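Dalico Ribbed Fingertip Set
Printed fingertips and pads for two-arm handover research

Dalico is a set of printed gripper fingertips with soft ribbed inserts, made by Vumwood in Riihimäki. It was designed for one research method, the Verkico handover protocol, and is sold to labs that want to repeat that work or build on it. The set fits parallel grippers with a flat mounting plate.

Overview

The Verkico protocol measures how well a two-arm policy can pass an object from one gripper to the other without putting it down. Each arm records its own wrist view, and a fixed camera records the table. The policy is trained on demonstrations given by a person and then run on objects it has not met before.
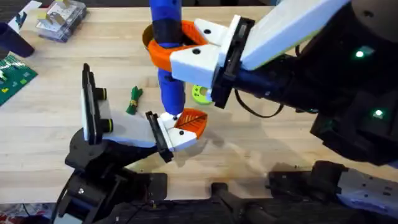
Most handover studies use a clean table and one object. The Verkico protocol asks for a working surface with other things left on it, and for objects of awkward shape. A tall blue cylinder held upright in white fingers, with its small white tip down at the other gripper, is a fair sample of the difficulty: the contact area is small and the second arm has little room to come in. Thin pieces such as the orange leaf are harder again — they need a fingertip that closes evenly along its length.

What is in the set

Rigid fingertips, printed in white, 2 pairs. Each has screw holes for mounting. The colour was chosen so the fingertips stand out against dark arm housings in the fixed camera view.

Soft ribbed inserts, printed in orange, 8 pieces. The ribs fold under load and spread the grip over more of the object. Inserts are a wear part and can be ordered separately.

Mounting screws and a printed alignment gauge.

A data sheet with the print settings used in the study, for labs that prefer to make their own spares.

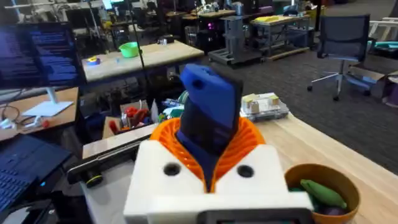
Results with the protocol

Elsa Valtonen ran the comparison that the current insert is based on. The same policy was tested with rigid fingertips alone and then with the ribbed inserts fitted, over 20 handovers for each object. With inserts, fewer objects turned in the grip during the pass, and the receiving arm made fewer second attempts. The gain was largest for round and tapered objects. For flat pieces there was little difference, and we suggest leaving the rigid tips bare for those.

The policy was not retrained between the two conditions. Labs that retrain with the inserts fitted may see other results, as the ribs change what the wrist camera sees near the point of contact.

Fitting and care

Fit the rigid fingertips first and check them with the gauge. Press each insert in until it sits flush, then close the gripper slowly on a soft object before recording any data. Replace an insert when the ribs stay flat after release. Wipe clean with a damp cloth; solvents will soften the material. 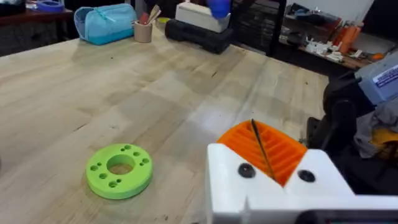
Can I mix worn and new inserts in one data set?
It is better to change them in pairs and note the change in your log. A worn insert grips lower on the object, and the policy will pick up on the difference.

Do I need both arms to use the set?
Single-arm grasping works well with the same parts, but the protocol scores only apply to handovers.

Ordering

Sets are printed to order in Riihimäki. Please state your gripper model and the spacing of its mounting holes. Replacement inserts ship in the same colour as the original set unless you ask otherwise.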